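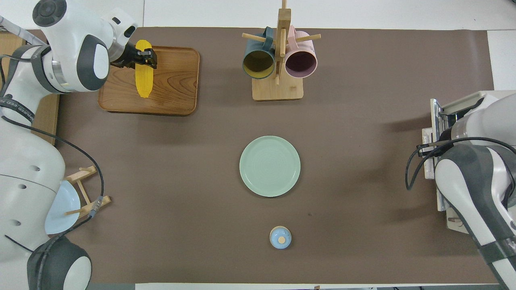
Why teach the robot a whole kitchen routine when one short movement would give you cleaner results? Guvus put this to me in a comment on my first draft, and it's a fair question, so I have let it shape most of this report.

My answer is that the cleaner results were the ones I trusted least! When I began the Saseck project in April, I trained on single movements, and the numbers looked lovely. Then I joined the movements together and everything wobbled -- a plate picked up slightly off centre would spoil the step after it, and the robot had never been shown how to put things right. So I started again with longer routines, each one using both arms and mixing plates, mugs and pretend food.

I recorded 756 demonstrations in the end, all of them in the Skerkilberg teaching lab, and kept 30 starting layouts back for testing. I trained 2 versions of the model, one on single movements and one on full routines, and gave each of them 5 tries at every test layout.
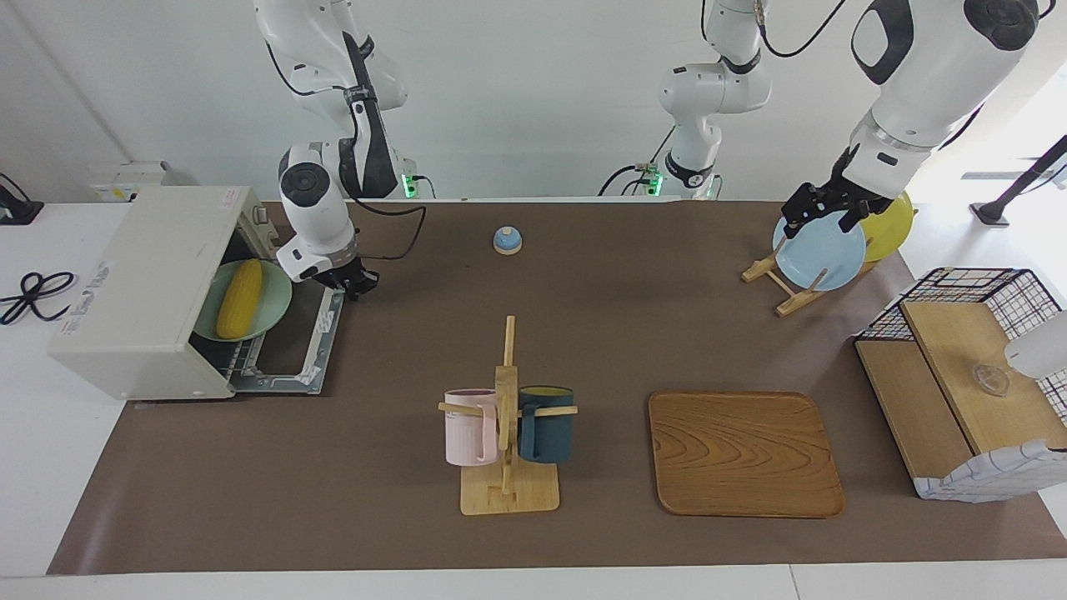

The full-routine version finished more often, though it was slower, and it did have a habit of dithering before it let go of a plate. The single-movement version was quicker to grasp (I had rather hoped it wouldn't be) but seldom recovered once something had slipped. I think a fairer comparison would match the total recording time as well, and I'd dearly like to try that next, along with the Cherkaoui method of weighting the later steps more heavily.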